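Ticket 515: Worktop order stuck at "awaiting template" after survey completed
Product: Flunbridge order portal
Opened by: Priya Castellanos, Sultby Kitchens
Assigned to: Wouter Segers
Priority: 2
Status: Resolved

Priya Castellanos wrote:
Customer order for a kitchen refit will not move past "awaiting template". The surveyor uploaded the template on his tablet and got the green tick. The portal shows the file under Documents but the order status has not changed, and the fabricator cannot book a cutting slot until it does. Logged out and in again, same result. Tried Edge and Firefox.

Wouter Segers wrote:
Please confirm the template version and the overall run length as entered on the survey form. Also check whether the order has one worktop line or more.

Priya Castellanos wrote:
Version 8. Depth is 680 mm, deeper than our standard. Two worktop lines, one for each finish. The run length is blank on the second line – the form let him submit without it.
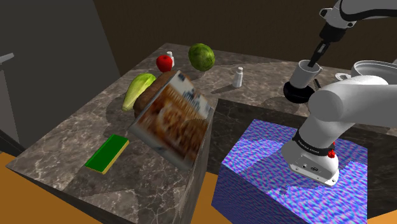
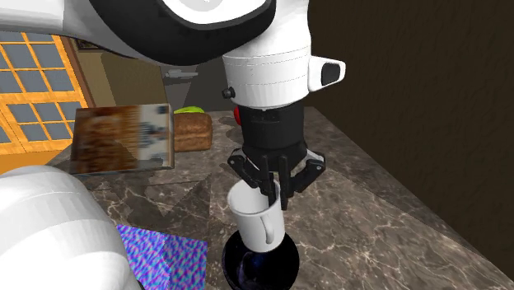
Attachments: two rendered kitchen views, white robot arm in both. Marble counter in the second.

Wouter Segers wrote:
The blank run length is the likely cause. The portal counts a template as complete only when every worktop line has a length and a depth, but the tablet form checks the first line only. The green tick means the file was received. It does not mean the template was accepted.

Workaround:
Open the order and choose Lines, then Edit.
Enter the missing run length on line 2 and save.
Go to Documents, select the template and press Revalidate.
Do not delete and upload the file again, as this creates a second template record and locks both.

Priya Castellanos wrote:
Length entered and saved. Revalidate is greyed out.

Wouter Segers wrote:
The button stays grey while the surveyor has the order open on the tablet. Ask him to close it and sync.

Priya Castellanos wrote:
Synced. Revalidate worked and the status is now "template accepted". The fabricator can see the order. Can the form be changed so that it refuses a blank length?

Wouter Segers wrote:
Passed to Yanling Yin as a change request against the tablet form. The fix will check all lines before submission. Until it is released, check the second line by hand on any split order.

Resolved August 15, 2020. Change request linked.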